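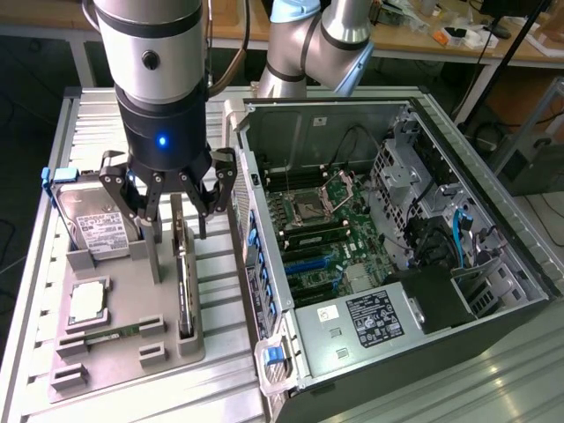
Join the Illby Robotics Club: places open for the February term

We are looking for new members to help us teach two robot arms to build a computer. It is a lovely, fiddly, slow sort of project, and we have reached the point where more hands (human ones, that is) would make all the difference.

The project is called Mahuika. A hard disk drive, a slim drive, a memory module and a processor wait in a grey plastic tray on one side, an open desktop tower lies on its side next to it, and the job is to get the parts from the first to the second without bending anything. Anyone who has ever tried to seat a memory module with their thumbs will understand why this has kept us busy through so many evenings!

What you would be doing

You would join one of our small teams, each with four members. One looks after the gripper fingers, one works on the arm movements, and one designs and prints new holders for the tray. The last keeps the test log, and we would dearly love somebody patient for that.

Who we are hoping to hear from

Anyone aged 16 or over, whether you are at school, at college, working or long retired. You don't need to have written a line of code. If you have taken a computer apart and got most of it back together, please do tell us about it, and if you never have, we will gladly show you how on one of our spare machines.

The practical side

We meet one evening a week for 8 weeks in the upstairs workshop at Holtel, and there is tea. Membership is £4 a session, and if that is a difficulty just say so quietly and we will sort something out. Please wear closed shoes and tie back long hair.

How to apply

Write us a few lines about yourself and which team you fancy, and hand them in at the Holtel front desk, marked "Mahuika". We have four places to fill, and we reply to everybody who writes.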